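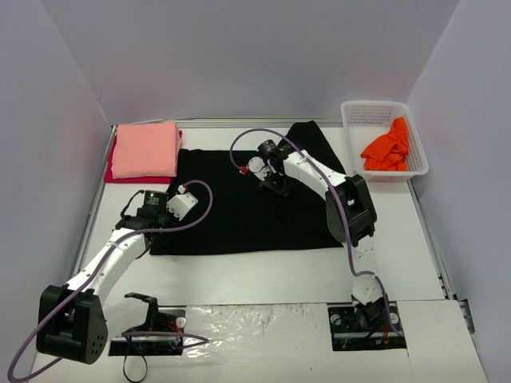
Plestby, May

To the list,

Back from the Plestby kite and glider day and catching up on mail. Answering the question from last night first:

> Has anyone been to the Plestby event since they moved it to the
> Grorkano field? We went two years ago when it was still behind the
> school and parking was a mess. Thinking of bringing the kids next
> time but it's a 90 mile drive for us and I'd like to know if there
> is enough going on to fill a day. Also, is the hand-launch contest
> open to walk-ups or do you have to sign up ahead?

The Grorkano field is a lot bigger, and parking is on mowed grass along the north side. We got there at 9:30 and walked straight in. By noon the line of cars was out to the road, so I would still come early. It's $4 a car, cash only at the gate.

Walk-ups are fine for the hand-launch contest, but they close the table at 11 and they mean it. There were 59 entries in the junior class. Each kid gets three throws and the longest one counts. The winning throw was almost 400 feet, with some help from the wind. My daughter's glider was a Rinov kit with the stock wing and it flew well until the third throw, when it went into the fence. The tail is fixable.

Kites are on the far side of the field, past the food trucks. The big ones go up after lunch if the wind holds. Ours was steady until 3 or so and then quit, and a good number of people packed up at that point. The night fly was still on the schedule when we left, but I can't tell you how it went.

Food was ordinary. The Pillai truck had the shortest line and good potato pancakes. Bring water — the only tap is by the gate, and it's a long walk from the kite end. There is no shade at all.

For kids under six I would call it half a day. Older ones who like building things could stay until dark.

One question of my own. Does anyone have a spare Rinov tail boom, the older square type? The store only has the round ones now and they don't fit my mount. I can pay postage.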